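News from the Tilville Food Shelf

Cans, cans and again cans: what we learned in August

Dear neighbors,

In the last newsletter we asked for canned food, and you answered very well. On the first morning of the collection the shelf by the door was full before 9, and we had to put boxes in the hallway. When we finished sorting we had 300 cans, and this is the most we ever received in one month. Thank you to everybody, also to the families from Sasel Street who brought theirs in a wheelbarrow.

Because so many cans came at one time, we had to think again how we sort them. I want to write down the new way, so that everyone who comes to help can do it the same.

First, the cans with a paper label. These are easy. Look for the date, turn the can so the name is in front, and put it on the shelf with the others of its kind. Beans are now on the left side, soup in the middle, fruit and vegetables on the right. Fish and meat have moved to the low shelf under the window, where before we kept the paper bags. The older dates go in front. Please do not make towers higher than five cans. We had one tower fall down, and it took a long time to find all of the corn.

Second, the cans without a label. Every collection has them. Sometimes the label came off in a damp garage, sometimes a child peeled it. For years we put these in a box and said we will look later, and later did not come. Now we have a rule. If there is a date printed on the metal and the can is in good condition, it goes in the blue crate. A family may take one from the blue crate as an extra, if they like a surprise, but we do not count it as part of the regular bag. If there is no date anywhere, we do not give it out. We also do not give it out if we see a deep dent on the seam, rust, or a lid that is swollen. I know it feels bad to throw away food. I come from a house where this was never done. But we cannot guess what is inside a can, and some of our visitors must be careful about nuts, milk or salt.

If you collect cans at home, you can help us with a marker. When you see that a label is loose, write on the lid what is inside, with large letters, before it falls off. A piece of tape around the can is also good.

Third, the cans with a ring to pull. Please keep these apart from the ones that need a can opener. Several of our visitors live in one room and have no opener, and others have pain in their hands and cannot turn one. So the pull-top cans have their own place now, on the table next to the scale. Small cans are useful for a person who lives alone and has little room in the refrigerator. The big ones we keep for families.

A word about the lids — they are sharp when they come off. Many cans have a warning on the top, but it is printed small and it is easy not to see. When you open a can for the soup lunch, pull slowly, hold the can on the table and not against your body, and put the lid inside the empty can before you throw it in the recycling. Last month we used a lot of bandages in the kitchen. There is a new box of 100 in the drawer beside the sink, and I would be happy if it is still almost full at Christmas.

What we need now: can openers, the simple kind, new or used, if they still cut well. Also cooking oil in small bottles, rice, oats, and tea. We have enough corn and enough tomato soup until winter, so please wait with these.

The next sorting morning is at the usual place, the back room of the old Lukow bakery, and starts at 9. We need five more people who can stand for two hours, and one or two who prefer to sit and check dates. Coffee will be ready. If you come by car, park on the Phillips Road side — the yard behind the bakery is kept free for the delivery van.

With thanks from the sorting table
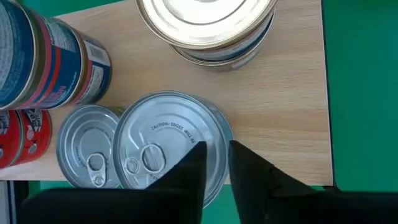

Two pull-top cans without labels, a small one and a larger one. Mind the edges!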